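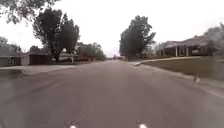
Delegate Questions: Annual Assembly of the Nuttall Conference

Updated in September for delegates, alternates and congregational clerks. Procedural questions not covered on this page go to the assembly office in Plamitdale.

What is the annual assembly?

The annual assembly is the governing meeting of the Nuttall Conference. It approves the conference budget, elects members to standing boards, and votes on amendments to the bylaws. Between assemblies the executive board acts for the conference, but it may not amend the bylaws or admit or remove a congregation.

How many delegates may a congregation send?

Each congregation in good standing may send 3 delegates. Larger congregations do not receive additional seats under the current bylaws. A proposal to tie seats to membership is on this year's agenda as Amendment B and, if adopted, takes effect at the next assembly.

What does "in good standing" mean?

A congregation is in good standing if it has filed its annual report and paid its conference share for the previous year. Reports filed after the deadline are accepted, but the congregation's delegates are seated with voice and without vote. A congregation with an approved hardship deferral counts as paid.

Are clergy counted as delegates?

No. Ordained clergy serving a congregation are seated by virtue of office and vote separately on matters of ordination. On all other matters clergy and lay votes are counted together. Retired clergy have voice only.

What is a quorum?

Quorum is 96 seated voting members. The clerk confirms quorum at the opening of each business session. Any voting member may ask for a quorum check before a vote begins - not during it. If quorum is lost, the assembly may hear reports but may not act on them.

What majority is required?

Ordinary motions pass by a simple majority of votes cast. Bylaw amendments need two thirds of votes cast. Abstentions are recorded but are not votes cast. The removal of a congregation requires two thirds on a written ballot.

How are votes taken?

Voice vote is the default. The moderator may call for raised cards if the result is unclear, and any 3 voting members may request a written ballot. Cards are issued at registration and may not be lent. A delegate who leaves the hall gives the card to the seated alternate or returns it to the clerk's table.
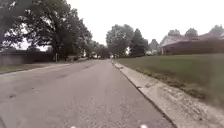

Can an alternate replace a delegate partway through the assembly?

Yes, between business sessions. The change is recorded at the clerk's table and the alternate holds the seat until the delegate signs back in. Substitution during a session is allowed only for illness.

How does a congregation submit a resolution?

Resolutions must be adopted by the congregation's own governing body and received by the assembly office 80 days before the opening session. The text should state the action requested in one paragraph. Supporting material may be attached, but it is not printed in the delegate book and is not voted on.

Late resolutions go to the agenda board, which may admit them only if they concern an event that took place after the deadline.

Can a resolution be amended from the floor?

Yes. Amendments must be in writing and must relate to the subject of the resolution. An amendment to an amendment is in order; a further level is not. Bylaw amendments may be changed from the floor only to correct wording or to narrow their effect.

Do resolutions bind local congregations?

In general, no. Resolutions express the position of the assembly and direct the conference boards and staff. Bylaws do bind congregations, within the limits of the property and governance articles.

Where are this year's sessions held?

Business sessions are held at the Brirdale Meeting Hall. Registration opens at 7:30 a.m. and the first session is called to order at 9:00 a.m. Evening worship is at Prerano Chapel and is open to the public.

May visitors attend business sessions?

Visitors may sit in the marked section. They have neither voice nor vote, and must leave if the assembly enters closed session. Personnel matters are always heard in closed session.

Where can I find past minutes?

Approved minutes are kept at the assembly office and are sent on written request. Give the year and, if known, the resolution number. Draft minutes are not released until the executive board has approved them. Requests by mail go to the Nuttall Conference, Box 2845, Plamitdale.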